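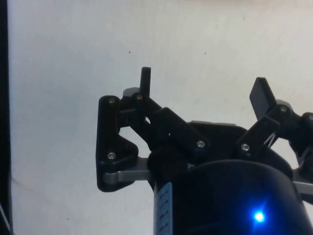
The packing hall at Gaillard has had robots on the end of line 4 since the start of March, and I have been asked by enough people what it's like that I'm writing it down. I've worked there for 9 years, most of them on the same line, putting jars into trays. Now an arm does that part. The gripper has two black fingers on linkages, held together with small silver screws, and those screws have become my business. I check them at the start of the shift, before I sign the sheet. There's a little blue light low on the body too, and new people always ask me about it first.

By hand, two of us did 3000 trays on a decent shift. The line now does 4000, with one person standing by. That person is me or Régis Vidal, depending on the rota. The other one goes to labels or to returns, and Régis doesn't care for returns.

No one was let go. I'll say that for the company. But Donnie Leckie retired in the winter and his job was never posted, so make of that what you like.

My shoulder is better. I used to go home and put a bag of peas on it. What I have now is sore feet and a lot of standing around, and then ten minutes when everything happens at once – a tray comes in crooked, the arm stops, the belt backs up and Clotilde Tessier is calling from the other end to ask how long. You can't really chat the way we used to, either. With two people across a table you talk all day. With the guard door between you and the work, you mostly watch.

The training was two mornings, and it was fine as far as it went. It covered stopping, restarting and who to call. It didn't cover adjusting the grip for the small jars, which we worked out with Ludivine from maintenance over a couple of lunch breaks. We've asked to be paid for those. No answer yet.

They want to do line 2 next. Régis has put his name down for the training, and I've told him to ask about the pay grade before he signs anything.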